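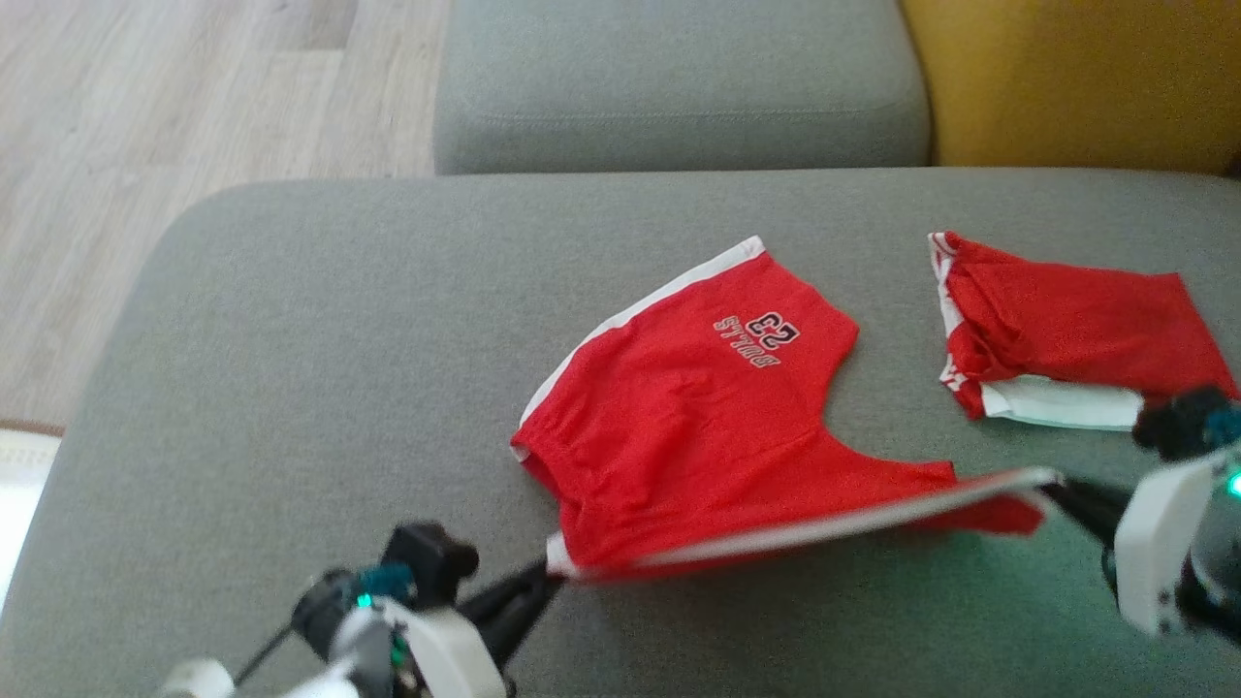 Can you wash a polyester jersey with printed numbers in with the regular load? Mine goes in cold, inside out, on gentle, and the numbers are still fine after over 2,000 k's of road trips and pickup games.

Search the boards... Go

mapleleftie wrote:
Okay but what are you all using for the smell? My rec league shorts come out of the wash fine and then ten minutes into warm-up they stink again. I've tried the Trelia sport stuff (pricey!) and it's just perfume on top of the funk.

dunk_tank wrote:
Vinegar. Half a cup, soak it for 2 hours in the laundry tub, then wash as usual. I did our whole team's set last March and my basement smelled like a chip truck, but the colour held up great.

hoserhoops wrote:
Gonna disagree with dunk_tank, sorry. Vinegar every week wrecked the waistband on my good shorts, went all crunchy. I skip the fabric softener and hang everything on the line, even when it's chilly out.

dunk_tank wrote:
Every week is way too much! I said soak, I didn't say pickle. Maybe 3 times a season.

mapleleftie wrote:
lol fair. Do you guys ever use the dryer? My Kiltwood only has the one heat setting and it's basically lava.

hoserhoops wrote:
Never for anything printed. I lost a number off my favourite one that way and had to pay 47 bucks to get it redone.

We use cookies to remember your login. OK / Manage

Comments
garburator: Softener is the culprit, stopped buying it and the stink went away.
toque_em: Tried the vinegar, my partner has banned it from the house.
left_bench: anybody know if the Iritz powder does okay in hard water?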